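Suchbegriff eingeben Suchen

4.3 Sperrmodul an Baggern und Radladern in Betrieb nehmen

Dieser Abschnitt gilt für das Vistow-Sperrmodul in Maschinen, die auf genehmigten Abbauflächen arbeiten. Der Vertrieb spricht von einem »lückenlosen Nachweis gegenüber der Bergbehörde«. Wir haben das Modul im Tagebau Stanlow eingebaut und sind vorsichtiger: Es zeichnet Standorte auf und verhindert den Start außerhalb der freigegebenen Fläche. Wer die Maschine fährt und was im Löffel liegt, weiß es nicht.

1. Zündung ausschalten, Batterietrennschalter öffnen, Schlüssel abziehen.

2. Abdeckung hinter dem Fahrersitz lösen. Bei älteren Baggern sitzt der Kabelbaum so eng, dass die Zeichnung im Beiblatt wenig hilft. Im Zweifel den Leitungen folgen.

3. Modul mit den 2 beiliegenden Schrauben befestigen. Kein Klebeband, auch nicht vorübergehend.

4. Stecker einrasten, Trennschalter schließen, Zündung auf Stufe 2 stellen.

5. Im Menü »Fläche« die Koordinaten aus dem Genehmigungsbescheid eintragen. Der automatische Abgleich mit der Menon-Karte wird gern empfohlen. In Stanlow lag die Grenze danach 69 Meter daneben.

6. Grenze mit der Maschine abfahren und an jedem Eckpunkt die Anzeige mit dem Vermessungsplan vergleichen.

Achtung: Die Sperre darf niemals bei laufendem Motor ausgelöst werden. Eine Maschine, die an der Böschung stehen bleibt, gefährdet den Fahrer und alle unterhalb.

Hinweis: Erscheint Code 227, fehlt das Satellitensignal. Laut Hersteller verschwindet die Meldung von selbst. Darauf würden wir uns in tiefen Gruben nicht verlassen. Maschine ins Freie fahren, Zündung aus, neu starten.

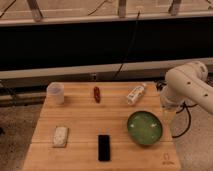 Heller Holztisch mit mehreren Gegenständen
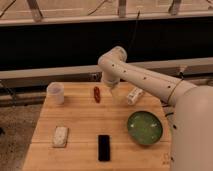
7. Protokoll über die Brerkari-Schnittstelle ausgeben und zusammen mit dem Genehmigungsbescheid ablegen. Ein Ausdruck gehört in die Fahrerkabine. Ob eine Kontrolle vor Ort ihn anerkennt, steht nirgends verbindlich, fragen Sie vorher schriftlich an.

8. Ab Oktober Akkupuffer monatlich prüfen. Die angegebene Laufzeit gilt nur bei milden Temperaturen.

Wird die Maschine verliehen oder verkauft, ist die Fläche zu löschen und neu einzutragen. Siehe Abschnitt 4.4.

Stand: 8/1/25

Kontakt | © Vistow | Nach oben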